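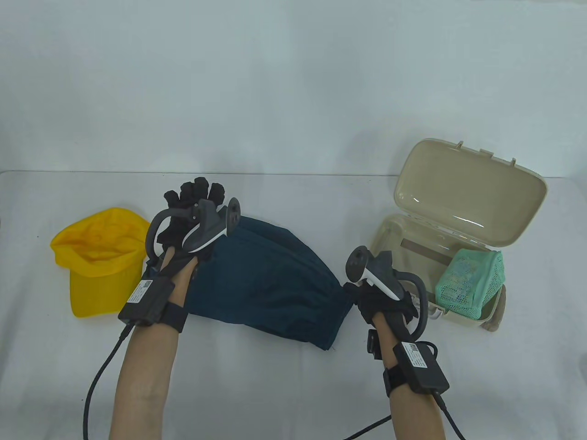
3.2 Demonstration collection

All demonstrations for the packing task were recorded without the robot present. The operator wears a glove on each hand with a motion controller fixed to the back of it, and a module strapped near each wrist that is wired to the recording computer. Hand position comes from the controllers and finger motion from the gloves. Both streams are saved with the head camera video and aligned afterward by timestamp.

Figure 2. Operator's view during collection. A folded teal garment lies between a yellow cap and an open beige storage case.

The task is to place soft items in the case and close the lid. We chose clothing because its shape changes with every grasp, and a replayed path fails quickly. Items were put back on the table by hand between trials, with no attempt to match the earlier layout.

Three operators recorded 1020 demonstrations in total. Two of them had used the Poruvex setup before; the third was given 4 practice trials, which were thrown out. Operators were told to work at a normal speed and to keep both hands in view -- a rule they often broke when reaching across the case. We kept those trials if controller tracking was not lost.

3.3 Transfer to the robot

Wrist poses are mapped to the Calvo arms with a fixed offset measured at the start of each session. Finger angles are reduced to a single opening value per hand. This drops a good deal of detail, mainly in how operators pinch and smooth the cloth, and we return to the effect of this in Section 5.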